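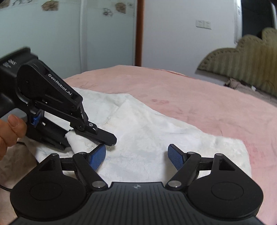 Carleen Mudgway wants the new water hardness figures printed on the bill, where tenants will see them, and told the Clirby utility so in a written comment on its draft supply notice. Her comment was one of 14 received before the consultation closed.

The notice covers the changeover from the Plisach wellfield to blended supply from the Baltolari reservoir. Hardness at the tap, measured as calcium carbonate, is expected to fall from 119 to 58 milligrams per liter once the blend is stable. The utility classes the present supply as moderately hard and the blended supply as soft.

Households with a dishwasher or an ion-exchange softener will need to change the hardness setting. Softeners left at the old value will regenerate more often than necessary and use more salt. The draft gives settings in milligrams per liter only, although many units sold in the district are marked in grains per gallon. A conversion table will be added to the final version.

Lachlan Nepia, in a separate comment, asked whether softer water would increase copper pickup in older service lines. The utility replied that pH will be corrected at the Restrepo treatment works before the water enters the mains, and that copper and lead will be sampled at first draw in both pressure zones. Sampling began in February to establish a baseline.

The changeover starts on Sat 24 September in the lower zone. The upper zone follows after 2 weeks of stable readings. Some discoloration is possible while flow reverses in the trunk main on the Plisach side. Customers who notice it should run the cold kitchen tap until the water clears and avoid washing white laundry in the meantime.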